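Start | Werkstatt | Laborbuch | Schichtnotizen | Kontakt
Kategorie: Laborbuch / Automatisierung Packerei
August, eingetragen von Gobnait Horgan

Gestelle greifen, Simulation für Linie Quiroga

Kurz nach dem Frühstück angefangen, mit dem guten Kaffee von Lorena, und gleich wieder beim blauen Gestell gelandet. Ich hatte mir eigentlich vorgenommen, heute die Schichtpläne durchzugehen (die kommen weiter unten, versprochen), aber Naomi hatte am Abend noch die neuen Läufe durchgeschickt, und dann sitzt man eben davor und schaut. Aufbau wie gehabt: Tisch, Flasche, grüne Kiste, blaues Gestell, der Greifer kommt von oben an die Rohre heran.
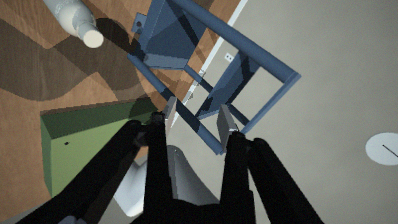
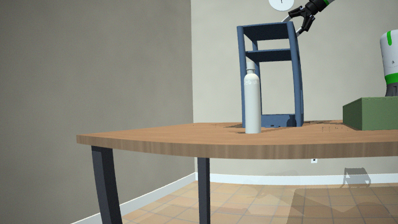
Was mir beim Greifen auffällt

Beide Bilder sind gerechnet, das bitte im Kopf behalten, wenn wir über Schatten und Oberflächen reden. Mir geht es um die Stelle, an der die beiden grauen Fingerkuppen stehen. Im ersten Bild liegt ein Streifen Blau zwischen ihnen, und die Lücke ist noch offen. Im zweiten sind sie oben rechts am Gestell, eine knapp über dem oberen Boden, die andere neben dem Pfosten. Für mich ist diese Ecke die interessantere, weil Gladys an der echten Linie auch immer an der Ecke anfasst. Ich habe sie gefragt, warum, und sie musste selbst erst überlegen. In der Mitte, sagt sie, dreht sich einem das Ding in der Hand weg, und an der Ecke merkt man sofort, wohin es will. So etwas steht in keiner Arbeitsanweisung, und wir haben 40 Seiten davon.

Die Flasche steht im zweiten Bild ziemlich dicht vor dem Gestell. Wenn der Arm den Rahmen schräg nach vorne abhebt, wird das eng. Naomi möchte deshalb zuerst die Flasche wegstellen lassen und dann das Gestell. Constanza ist dagegen, sie will die Reihenfolge offen lassen, damit wir sehen, was die Steuerung von sich aus macht. Ich bin da ein bisschen auf Constanzas Seite, habe aber beiden gesagt, dass wir es in beiden Varianten laufen lassen, je 14 Läufe, und dann reden wir weiter. Protokoll unter Grorkilard ablegen, im Unterordner Ecke, nicht wieder unter Diverses!

Gespräch mit der Frühschicht

Um zehn Uhr mit Gladys und Lorena in der Packerei gesessen. Ich schreibe das ausführlicher auf, weil mir die letzten Notizen zu dünn waren und ich hinterher nicht mehr wusste, wer was gemeint hatte.

Lorena hat in der letzten Woche 153 Gestelle umgesetzt, von Hand, vom Tisch auf den Wagen. Das Heben ist ihr nicht das Schlimmste, sie meint, es sei das Vorbeugen und das Drehen danach. Wenn der Arm das übernimmt, freut sie sich, das hat sie ganz offen gesagt. Was sie nicht will, ist den halben Tag danebenstehen und auf eine Lampe schauen. Das kennt sie von der Anlage bei Idgate, wo sie vorher war, und sie hat es dort nicht lange ausgehalten.

Gladys sieht es anders. Für sie ist das Umsetzen der Teil der Schicht, in dem man redet, weil man sich gegenübersteht. Beim Etikettieren sitzt jede für sich. Ich hatte daran ehrlich gesagt gar nicht gedacht, in meinem Plan war der Platz am Tisch einfach eine Station, die wegfällt. Wir haben dann eine Weile mit Kreide auf dem Boden herumgemalt und überlegt, ob man die beiden Etikettierplätze nicht übereck stellen kann, mit Blick zueinander und zum Arm. Der Wagen müsste dafür auf die andere Seite. Sollte gehen, muss aber mit Constanza wegen der Kabel besprochen werden.

Außerdem kam die Frage, wer eigentlich den Greifer einrichtet, wenn ein neues Gestell kommt. Zeltel bietet dafür einen Dienst an, aber bis da jemand kommt, ist die Schicht vorbei. Lorena würde es gern lernen. Gladys auch, wenn es dafür Zeit während der Schicht gibt und nicht hinterher. Das halte ich für selbstverständlich und habe es ihr auch so gesagt, schreibe es aber hier noch einmal hin, damit ich daran erinnert werden kann. Angesetzt sind vorerst 40 Minuten pro Schicht am Simulationsrechner, Naomi macht die ersten Einweisungen.

Noch offen

- Läufe mit Griff an der Ecke und Griff an der langen Rohrseite getrennt auswerten (Naomi)
- Kabelweg für die Plätze übereck (Constanza, ich komme dazu)
- Gladys fragen, ob wir sie beim Anfassen der Ecke einmal filmen dürfen, nur die Hände
- Schichtpläne. Wieder nicht geschafft, morgen früh als Erstes
- Kreide ist alle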